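2/17/21 - Lollcombe memorial pages, notebook

Great day on the archive. Kiri Hapeta got through the last carton of unit newsletters from Vinham and we now have 652 scanned pages, every one of them readable! The deployment rosters are in there too, which I had given up on. They were folded inside the July issue, stuck behind the softball results.

Matched 19 names from the rosters against the casualty notices in the local paper. Three don't agree on rank. My guess is posthumous promotion, where the paper ran its notice before the Army announced it, but I want to see it in writing before we print anything. Left all three flagged in yellow on the master sheet. Kiri - please don't clear the flags yet, even if the dates line up.
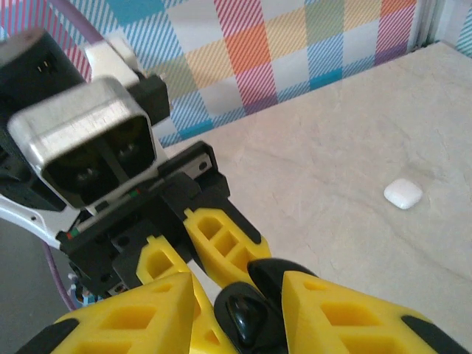

Amirhossein Soltani called back after lunch and talked for over an hour. He interpreted for the company on its second tour and he remembers people so well - who wrote home every night, who traded away their coffee packets, what the medic sang on the radio. Wonderful stuff. He is happy to be recorded and wants to check his quotes first, fine by me. He spelled the name of the outpost for me as Chraibi. The newsletters have it two other ways. Going with his for now, with a note.

Skikska is the trouble spot. It's in the captions as a place, but Amirhossein thinks it was the soldiers' nickname for a supply truck. I love this and hope he's right. Need a second source.

To do:
Ask the families' group about the three ranks
Rescan the page with the coffee ring, roster 2
Send Amirhossein the transcript
Find out who drew the newsletter cartoons, they're terrific and unsigned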